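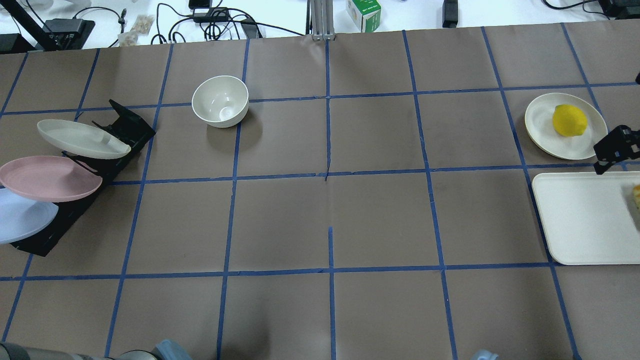

Plates in the rack, white bowl out on the paper.

Forum > Kitchen & Home > Washing up, cleaning, laundry

Hard water film on plates and bowls, no dishwasher

pellwright
We moved in January from a soft water area to a very hard one and I can't get used to it. Everything I wash by hand and leave to drain ends up with a chalky film, worst on the coloured plates. Pale ones hide it until you tilt them to the window. I rinse under the hot tap and stand things in the rack overnight. I've tried two brands of washing-up liquid and there's no difference between them. Is a softener the only answer? We rent, so I can't go cutting into pipes.

Odile_K
You don't need a softener for this. Dry with a tea towel. The film is what the water leaves when it evaporates, so if you wipe the water off there's nothing to leave. I've lived with hard water for years and my plates are fine.

marrowfat
What Odile says. Also change the towel more often than you think. One that's been hanging up for a week just moves grease about.

Tobbin7
I disagree about tea towels. Air drying is cleaner, and I was taught never to use a cloth on anything you eat off. Put a splash of white vinegar in the last bowl of rinse water and let it all drain. Costs pennies.

Odile_K
A clean cloth is clean. I boil mine. And vinegar in the rinse means you either rinse again with hard water, and you're back where you began, or you eat off vinegar.

Tobbin7
It's a splash. You can't taste it. I've done it for five years.

pellwright
Thanks both. Tried the vinegar last night on half the load. The bowls came up better, the plates maybe slightly. The kitchen smelt like a chip shop until bedtime and my other half has asked me to stop.

Custódio Valente
Citric acid does the same job and has no smell. Buy the powder, a teaspoon in a washing-up bowl of warm water, dip and drain. For film that has built up already, make it stronger, soak for 7 minutes, then scrub lightly and rinse. Don't leave anything with a gold or painted rim in it. I took the shine off a set of my mother's that way and she still mentions it.

Keep it off marble and limestone worktops too.

hobnob_dale
Has anyone used the Wondau jug filter for rinsing? Thinking of getting one.

marrowfat
For drinking, yes. For rinsing plates you'd be filling it all evening. The cartridges aren't cheap either.

hobnob_dale
Fair enough. What about the Ciltix thing that clips round the pipe? No cutting, so it would suit a rental. The leaflet says it treats 2000 litres a day.

Custódio Valente
I had one for a winter. Kettle furred up exactly as before. I gave it to my brother-in-law, who swears by it, so make of that what you will.

Tobbin7
Mine works.

Custódio Valente
You said you use vinegar.

Tobbin7
I use both.

quillfeather
pellwright, look up your hardness on the water company site. Ours is 797 on whatever scale the test kit uses and I've given up. One thing that did help was spacing. If plates touch in the rack, the water sits between them and dries in rings. Leave every other slot empty if you've got the room. I put something absorbent under the rack as well and change it when it gets soggy.

pellwright
Ours are nearly always touching, it's a small rack. Will try fewer at a time and ordered some citric acid this morning.

pellwright
Update. Soaked the worst plates in the citric acid and the film came off with a soft brush. Bowls the same. I'm drying the coloured ones with a towel now and leaving the white ones to drain. Rosenthal coffee cups have a gold line so I left those alone, thanks for the warning.

Odile_K
So, a tea towel then.

Tobbin7
On half of them.

Tags: limescale, hard water, crockery, renting

Zurkside Household Forum | Contact us | Forum rules | © Zurkside | Back to top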